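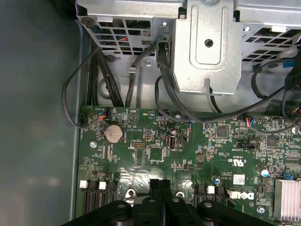

Frage: Alter Dell-Tower startet nach Wechsel der Knopfzelle nur noch mit Uhrzeitfehler

Wir verwenden Cookies, um die Nutzung dieser Seite auszuwerten. Einstellungen | Akzeptieren

Rechner stand seit Dezember stromlos. CR2032 gegen eine neue von Anix getauscht, Leerlaufspannung laut Multimeter in Ordnung. Nach jedem Trennen vom Netz steht die Uhr wieder auf dem Auslieferungsdatum, SATA-Modus ebenfalls zurückgesetzt. Im laufenden Betrieb geht die Uhr richtig. Board defekt?
Rhys Ormsby

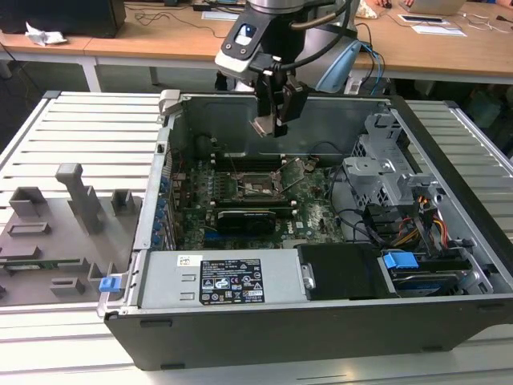
Kann die Einstellung auch bei voller Batterie verloren gehen?

Das passiert, wenn der Jumper für den CMOS-Reset falsch steckt oder der Federkontakt im Batteriehalter nicht anliegt. Die Spannung deshalb am Halter messen, bei eingesetzter Zelle und gezogenem Netzstecker.

2 Antworten

Isla Dunstan
Zuerst den Kontakt prüfen. Die seitliche Feder wird beim Heraushebeln leicht verbogen. Mit einem Kunststoffspatel vorsichtig nachbiegen, Zelle mit Plus nach oben einlegen, erneut messen. Unter 2,7 V am Halter: Übergangswiderstand oder erhöhter Ruhestrom. Kontaktspray (ich nehme Direl) sparsam verwenden, 11 Minuten ablüften lassen. 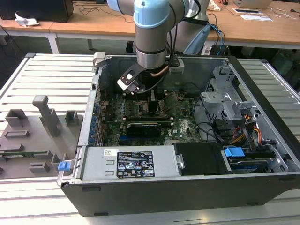
Den Ruhestrom misst man in Reihe zur Zelle, Netzteil abgezogen. Üblich sind wenige µA, bei mir waren es 54 µA, Ursache war ein undichter Kondensator. Gehäuse dazu auf die Seite legen wie oben, dann bleibt die Platine von oben zugänglich. Die Grafikkarte sitzt quer über der Boardmitte; falls sie beim Messen stört, vorher ausbauen.

Lekero
Einfach andere Batterie kaufen, hatte ich auch mal.

Hilfreich: 192 | Kommentare: 11 | Geteilt: 54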